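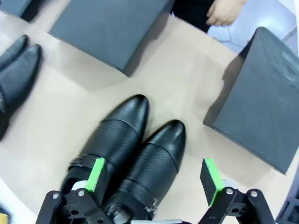 4. Setting up and first use

This section covers the Kullar drying cabinet in both widths. If you have the Yeoman, which has a double door and a fixed drain, use the separate sheet packed with it for steps 1 to 5 and come back here at step 6.

Before you start

Check that the cabinet has no dents along the door edge and that the door shuts without catching. Small scratches on the back panel are normal. If anything is missing from the parts bag, ring Durkby before you begin.

You will need a cross-head screwdriver, a spirit level, a pencil and a drill with a bit to suit your wall. The wall plugs supplied are for brick and block only. For plasterboard, buy fixings made for that kind of wall and find a stud where you can.

CAUTION: The cabinet is heavy and most of the weight is at the top, where the heater sits. Two people should lift it. Do not drag it by the door handle.

4.1 Placing the cabinet

1. Choose a spot on a hard, level floor, within reach of a wall socket. Do not use an extension lead.

2. Leave a gap of 80 mm above the cabinet and 40 mm on each side. The back can stand close to the wall, but the two rubber stops must stay in place.

3. Stand the cabinet upright and take off the blue tape from the door, the shelves and the lint drawer. There is one more strip inside the drawer, at the back.

4. Lay the spirit level across the top and turn the front feet until the bubble sits in the middle. Check it again from front to back. The door should stay where you leave it when half open.

5. Mark the wall through the holes in the top bracket, move the cabinet away, drill, and push in the plugs. Move the cabinet back and put in both screws. Tighten them by hand.

CAUTION: Never run the cabinet before the top bracket is fixed. With the door open and wet coats on the rail it can tip forward.

4.2 Fitting the rail, shelves and rack

6. Hook the hanging rail into the top pair of slots, with the flat side up. Press down at both ends until it clicks.

7. Slide the two wire shelves in from the front, with the raised lip at the back. They can go at any height, or be left out for long coats.

8. Put the footwear rack in the bottom. It has six pegs, which fold flat when not in use. To lift a peg, pull it towards you and turn it up.

9. Push the lint drawer fully home. The cabinet will not start if the drawer is loose, and the light on the panel will blink red.

Note: On cabinets made before the change of supplier, the rack is held by two clips instead of slots. The clips go on the rack first, then into the floor of the cabinet.

4.3 First run

10. Plug in and press the round button. The panel lights up and shows the last setting used at the factory.

11. Leave the cabinet empty, shut the door and turn the dial to Warm. Let it run for one full cycle with a window open. There may be a smell of new paint.

12. When the cycle ends, leave the door open until the inside is cool. Wipe the walls and shelves with a damp cloth and dry them.

4.4 Choosing a setting

Air. Fan only, no heat. For leather, suede, wool hats and anything with glued parts.
Low. For gloves, scarves, trainers and light jackets.
Warm. For cotton, work coats and waterproofs, if the label allows tumble drying.
Timed. Runs at Low and stops by itself. The longest time you can set is 6 hours.

If you are drying a mixed load, pick the setting for the most delicate item in it. You can change the setting at any time, but wait for the fan to slow down before you turn the dial back up.

4.5 Drying footwear

Knock off mud outdoors and brush out the treads. Take out insoles and lay them on a wire shelf. Undo laces, zips and straps so that the tops can open.

Place tall boots upside down over the pegs. Ankle boots and shoes can stand on the rack with the pegs folded, provided they do not touch each other. Turn metal buckles away from the side walls, which get hotter than the middle of the cabinet.

Use Air only for leather, smooth or textured. Heat makes it stiff and may lift the finish from a shiny toe. Leave polish and cream until the leather is dry all the way through – feel inside the toe, as it is the last part to dry.

Do not put in footwear that has been cleaned with white spirit or sprayed with waterproofer that day.

4.6 Weekly care

Empty the lint drawer after every few loads and wash it once a week in warm water. Saturday is a good day if the cabinet serves a busy household or club, as it can then dry overnight. Do not put the drawer back wet.

Wipe the door seal with a cloth and check it for grit. A gap in the seal shows up as longer drying times and mist on the wall beside the cabinet. A new seal can be ordered from Durkby in Plevville; Stuart Cropper in the parts office will need the serial number, printed on the label inside the door.

If the cabinet is not going to be used over the summer, unplug it, take out the drawer and wedge the door slightly open.

Note: The fitting drawings for this section were redone in January by Marina Sfakianakis. If your printed copy shows the bracket with three screws, follow the steps here and use two.

For blinking lights and other faults, go to section 6.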